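Setting up a hanging task with the Stirkum hand-held gripper kit

The kit comes as a pair, left and right, with one cable each. Plan on 80 minutes the first time.

1. Cover the table with a sheet of grid paper or a grid mat. Tape it if it lifts.

2. Run each cable back along the forearm before you pick anything up. Leave enough slack to reach the far edge.

3. Put the stand near the middle and trace its base in pencil, so you can put it back in the same spot.

4. Hold the utensil by the handle. Squeeze slowly until the jaws close, then lift.

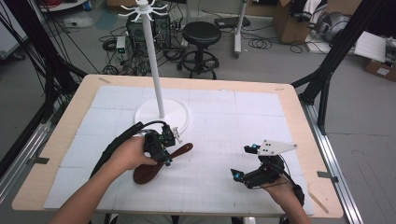
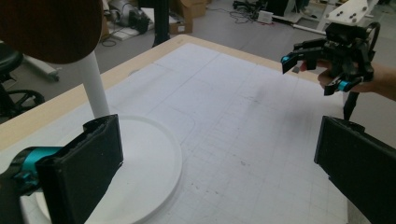

The grippers at the table with the white stand, seen from the wearer's head and from one of the grippers.

5. Hang the utensil, let go, and back the fingers straight out. If the stand tips, start over from step 3.

6. Record 4 short practice runs and play them back before you go for a full set of 100.

Check the finger pads after each set. Ours started to wear at the top corners in December, and Skistico sells spares in packs of 2.

Written by Dewanti Krishnan. Updated July 17, 2024.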